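Subject: Re: [patchwork-mending] Lining a thrifted jacket, and what to do with scraps
From: Traian Bucur
Date: May 2, 2025

Hello everyone,

I have been meaning to answer this one since it landed in my inbox, and then we had family staying, and then the machine needed a new belt, so please forgive me. I'm copying in the earlier message for those who get the digest and can never find where a thread started (I'm one of you!).

> I picked up a plain white canvas jacket for next to nothing and
> I'd like to put patches on the front, nothing too matchy. My
> worry is the weight. If I add heavy cotton to one side, will it
> pull the whole front down? Also, do you turn the edges under or
> leave them raw? And does anybody still buy fabric by the pound?
> I have a closet full of scraps and somehow none of them are right.
>
> Wasilewska

What a lovely project, and I think you're worrying a little more than you need to. Canvas is sturdy stuff. I've put corduroy on canvas, and once a whole square of old tent, and the fronts hung just fine after a wash or two. Where people get into trouble is with a lightweight jacket, a windbreaker or a thin linen, and then yes, you'll get a droop on the heavy side that no amount of pressing will cure. 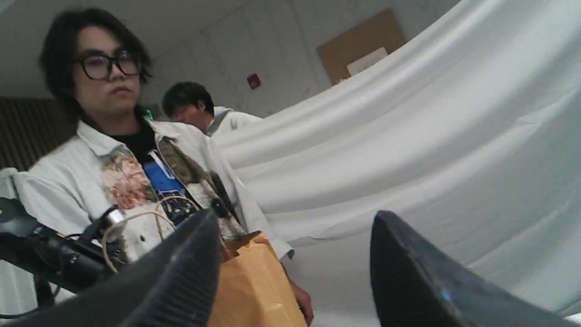 Balance is mostly a matter of where the eye goes, and I'd spend an evening pinning and unpinning before I threaded a needle. Put the jacket on somebody, or on a hanger if everybody has fled, and stand well back. Your two sides don't need to agree with each other at all. I'm very fond of a floral across one side of the chest, with pinks and peaches and greens that have gone a bit muted, and then an olive and brown camouflage kind of print running up the opposite lapel toward the collar, all on white. On paper that sounds like a quarrel, but the white gives them both room. If you like to wear your collar turned up, pin it that way while you're deciding, or you'll find your patch stops in an odd place.

As for edges, I turn mine under a scant quarter inch on anything that goes near the neck, where a fray would tickle, and I leave them raw lower down if the cloth is tightly woven. A narrow zigzag just inside the raw edge will hold it for years. Wash your patches first, please, and wash them warm. I lost a very nice piece of madras in November by skipping that step, and the puckers are still looking at me from the coat hook.
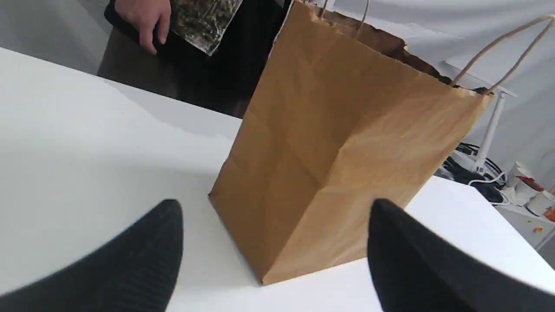 Traian Bucur

(I signed that and then remembered I hadn't answered the last part, so on we go.)

Fabric by the pound is still around if you know where to look. The Uritz mill outlet has the bins in the back room, and they'll let you dig as long as you put things back more or less where you found them. I came home from my last visit with 28 pieces, nearly all of them shirting. Most were too small for anything but pockets, which suits me, as I seem to be the only person there who wants them. Pruro sells mixed remnants by mail too, though you take what you get, and one time what I got was upholstery velvet in mustard.

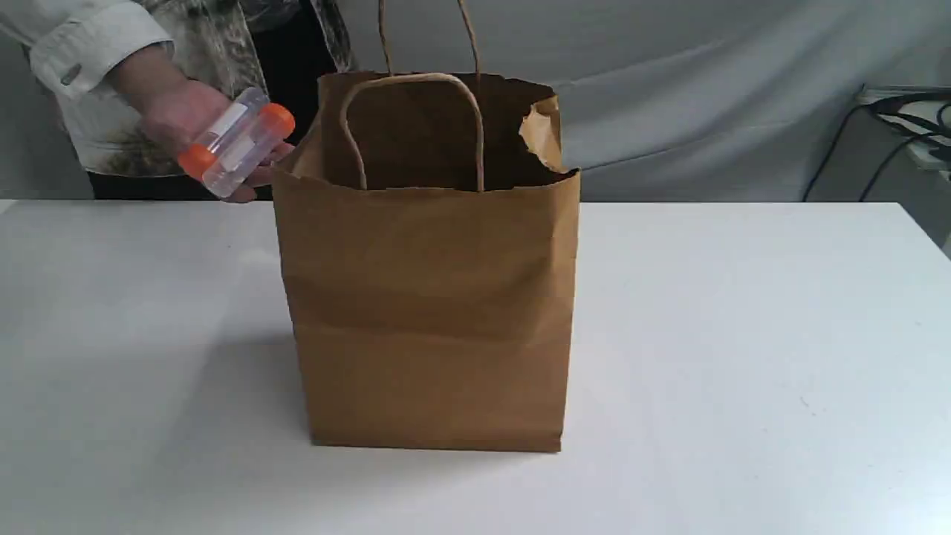

Their cotton assortments are the better bet if you'd like something to go with florals. Ask for the small prints and say you don't mind seconds. I use Flasex thread for nearly everything now; the 1,000 yard spool lasts me through a good long stretch of patching, and it doesn't snap when I forget to slow down over a seam. For hand work I go back to plain cotton thread and a short needle, and I run it over a lump of beeswax that is older than my marriage.

Do let us know how the jacket comes along, and if you decide against any of those scraps in your closet, I'd be glad to trade. I have plenty of that velvet left.

Warmly,
Traian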